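Guest room bedside table: what do you keep in the drawer?

Furnishing and Small Spaces > Bedrooms

valtteri_k
Good evening all. We rent out a room in our house in Dolthorpe, and I am now finishing the last things before the first guests come on Wednesday. The bed is ready, the curtains are hanging, and my question is small but my wife and I cannot agree on it. Where should the remote controls live?

We bought a round bedside table with one curved drawer. It is a good table and I paid 50 for it second hand. The telephone stands on top, so there is not so much space left for a glass of water and a book. I say the remotes go in the drawer. She says guests will never open it and will come downstairs at ten in the evening to ask how to turn on the television.

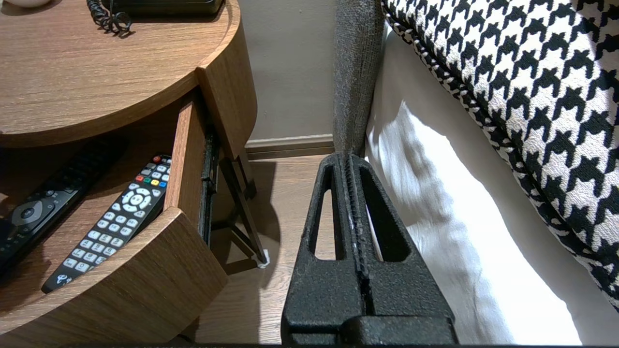
hinagondal
Your wife is right, I am sorry to say. I had the same arrangement for one winter and every second guest asked me. People do not open drawers in a house that is not theirs. They think it is private.

valtteri_k
That is a point I did not consider. In hotels I always open every drawer, but perhaps I am only curious.

KathleenHennessy
I'm with Valtteri on this one. A remote left on the top gets knocked off in the night, and then you're on your knees with a torch looking for the batteries. Drawer, with a little card on top that says "TV remotes inside". Done.

pentti.h
Why are there two? If one is for the television and the other is for the box, then the card must say which one to use first. My mother-in-law visited us in Nindau and she pressed everything on both until the picture went away. It took me the whole Sunday lunch to get it back.

valtteri_k
Yes, two. The one with the coloured buttons is for the television, and the plain black one with the round pad is for the box. I will write this on the card, thank you Pentti. I had thought it was clear, but of course I know them already.

hinagondal
Or put a small sticker on each. Cards get lost, and guests use them as bookmarks.

eetu_h
Can I ask about the drawer instead? With curved fronts I have always had trouble that they do not sit level when they are closed. I have a similar one from Ikonen and the front stands a little proud on one side. How is yours?

valtteri_k
Mine was like that also when I brought it home. There is a metal slide on the side, and I loosened the screws, moved it a very little towards the back and tightened again. You must take the drawer fully out first. Do not try to do it with your arm inside the cabinet, I have still the mark.

pentti.h
Check also the feet, Eetu. If the floor is not even, the whole cabinet twists and then the drawer is blamed for it. Put a thicker pad under the short leg.

eetu_h
It stands on laminate, so I believed it was even. I will put the spirit level there tonight.

KathleenHennessy
Never trust laminate. Back to the main question, has anyone thought of getting rid of the telephone? Who rings from a bedroom these days? Then the remotes could have a tray on top and everybody is happy.

valtteri_k
The telephone must stay. The mobile signal is very weak on that side of the house, and last year a friend could not reach his taxi. We have written our kitchen number beside it too.

hinagondal
Then a fabric pocket that hangs on the side of the bed. I have one from Kenura and it holds remotes and a pair of glasses.

pentti.h
I do not like these pockets. They look like a hospital.

hinagondal
Mine is dark green and looks nothing like a hospital!

valtteri_k
We have a grey headboard and a houndstooth cushion, so dark green would be a third thing to look at. I showed this thread to my wife. She accepts the drawer if the card stands against the telephone, and if I am the one who goes downstairs to answer at ten in the evening. I accepted.

eetu_h
Level checked. Pentti was right, it was the back leg.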